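Cantero Craft Hall — walk-round safety checklist, with comments
Completed 9/20/22 by Leire Esteban, with Gonzalo Casado holding the ladder

Thank you all for being so patient while we clattered through your classes. I've written more than the form strictly asks for, as usual, but last time people told me the comments were the only bit they read!

1. Front doors and ramp — OK
Both doors open fully and close by themselves. The rubber strip on the ramp is lifting at the bottom corner, so please mind your toes until Iñaki has glued it.

2. Fire exits — ACTION
The side exit had a folded table leaning beside it again. I know the store is full, and I know it's only for five minutes, but it was there when we arrived and still there after our tea. Please use the alcove by the kitchen.

3. Extinguishers — OK
All in date, pins in place. The one by the kiln room has been hung lower so that Yoon-hee can reach it without a stool.

4. Emergency lighting — ACTION
The fitting over the back stairs went out after a few minutes on test. Hiltico have quoted £300 for a new one, fitted, and Olaia has said yes.

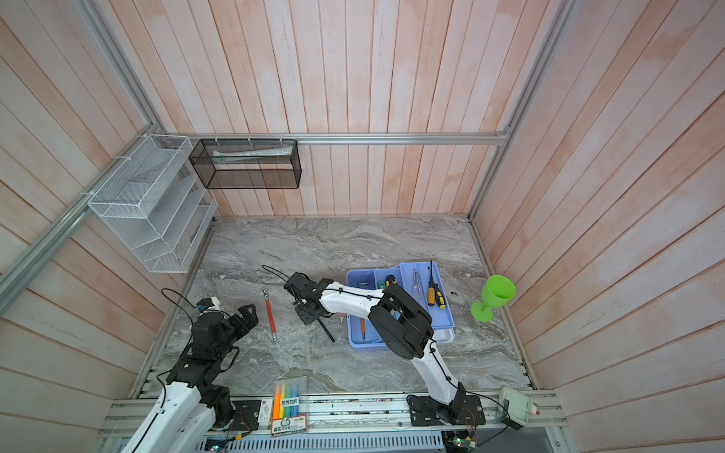

5. Hand tools and benches — OK, with a grumble
Everything sharp was put away, which cheered me up no end. The grumble is about chisels going back blunt. If you've dulled one, pop it in the red tub and Gonzalo will see to it.

6. Kiln room — OK
Fan working, door catch working, gloves a bit thin at the thumbs. New pair ordered from Trirnora. Keep the 600 mm gap behind the kiln clear, please — somebody had tucked a bag of newspapers down there and it gave me quite a turn.

7. Plugs and leads — ACTION
We looked at 22 leads and took one out of use, the long white one with tape on it. Please don't go and rescue it from the bin.

8. First aid box — PART DONE
Plenty of plasters, no eye wash. I'll pick some up in Prutness when I'm next over that way.

9. Kitchen — OK
Kettle descaled, fridge cold, fire blanket on its hook.

Next full walk-round: March. Items 2 and 4 will be looked at again before then.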